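Open day at Kekurach - who went, and was the folding any good?

Posted Thursday in Shows, Demos & Open Days
Thread started by halfhitch

halfhitch wrote:
Went along to the Kekurach open day in November because the flyer said "household robotics, hands on" and there was a sausage sizzle. I can report that the sausages were hands on. Everything else was more of a look-but-ask-first arrangement, apart from the laundry, which I'll get to.

There were 9 stands. Most were arms on tables doing what arms on tables do, which is pick up a block, have a think, and put the block down somewhere slightly to the left. The Kubo stand had the biggest crowd and the longest wait, and when I got to the front it was being rebooted. I watched a progress bar with thirty strangers and felt a real sense of community.

The laundry demo was run by Ustudent, out the back past the toilets. The idea is that a person does the folding with a hand-held gripper, over and over, and the recordings go towards teaching an arm to do it later on. So you've got a grown adult tidying up with a pair of mechanical fingers, slower than they'd manage with their own. I was riveted. Stayed longer than I did at anything with a motor in it.

Anyone else go? Keen to know if I missed the good bit.

tinsnips_ wrote:
You missed the good bit. Kubo came back up after lunch and stacked 6 cups before it knocked the lot on the floor. Best applause of the day.

Didn't get to the laundry. Sounded like something I could see at home, if I ever did any.

mrs_overlocker wrote:
I did the laundry one! Both sessions, morning and arvo, and I'd have done a third if they'd let me. They do it on bedding with the clothes spread out on top, none of your nice clean white table, and I thought that was the smartest decision in the building (you try finding the edge of a sleeve on a bedspread covered in Mickey Mouse). There's one picture up on the project page and I've pasted it in below with the write-up that goes with it, as the page takes a week to load.
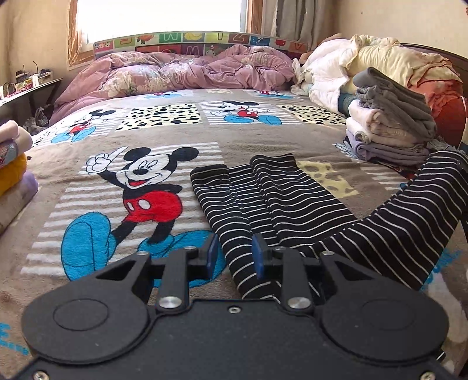
by the Demonstrations Coordinator, Ustudent
Household Tasks Group

Visitors to our open day session often asked why we begin with tops. Trousers are kinder and towels are kinder still, but a long-sleeved top has a habit of keeping one sleeve out of the fold, and the person holding the gripper has to decide what to do about it. We want that decision recorded. The striped top was a regular through the day and was folded by people who had never held the tool before, some of whom had firm opinions on how their mother did it.

The tool has two finger pads that close towards each other. We ask people to pinch an edge, lift a little, and lay the cloth down before letting go. We don't tell them which fold to make. We do ask them not to use the other hand, and everybody does anyway.

Sessions ran to 90 minutes. Thank you to all who stayed for the whole of theirs.

(end of paste, back to me)

So that's what it's like up close. The pads are the dark blue bits on the ends and they're better at grabbing a thin edge than I expected. Where I came unstuck was letting go. You open up, you pull back, and half the time the fabric decides it's coming with you.

gutter_guard wrote:
I'll be the grump then. Lovely picture, but folding a stripy jumper with a pair of tongs isn't a robot demonstration. It's a demonstration of tongs. The flyer said robots and I drove two hours.

halfhitch wrote:
Fair, though the sign on the door did say "teaching session". In quite small letters. Behind the urn.

mrs_overlocker wrote:
@gutter_guard the arm has to learn from someone! Would you sooner it learned from the Kubo?

gutter_guard wrote:
I'd sooner it had learned already, before I paid for parking.

And I'm not convinced by the bedspread argument. If the thing can't fold on a plain table yet, putting it on a cartoon mouse is just showing off how hard you've made it for yourself. Do the easy one, get it right, then bring out the mouse.

plumbob3010 wrote:
Have to disagree with gutter_guard there. I used to fit out packing lines and we did exactly that, got everything perfect on a plain grey belt. Then the customer changed the belt. Green one. Took us until winter to sort out. Start with the mouse.

Also look at that bed. Piles of folded stuff down both sides and a doona shoved up the head end. That's my spare room. If a machine can work in there it can work at my place, and if it can only work on a bare table, well, I don't own one of those either.

tinsnips_ wrote:
You own a table, I've seen it. There's an outboard on it.

plumbob3010 wrote:
Hence "bare".

nindix_fan wrote:
Did anyone see the Nindix vacuum? It was meant to do stairs.

halfhitch wrote:
It did a stair.

nindix_fan wrote:
Up or down?

halfhitch wrote:
Down. Not sure it was consulted.

mrs_overlocker wrote:
Back on topic please! One question for anyone who did the morning session. Did you fold the sleeves in first or fold the body up and tuck them after? I went sleeves first and the fellow next to me looked at me like I'd kicked a dog.

gutter_guard wrote:
Sleeves first. Obviously. I may be a grump but I'm not an animal.

tinsnips_ wrote:
Roll it. One movement, no sleeves problem, fits in a ute.

plumbob3010 wrote:
And this is why the arm's going to need a few years.

Recent threads
- Kubo cup stacking, did anyone get it on video
- Nindix on stairs: warranty question
- Parking at Kekurach, is it always like that
- Best glue for a cracked gearbox housing
- WTB: small conveyor, any belt colour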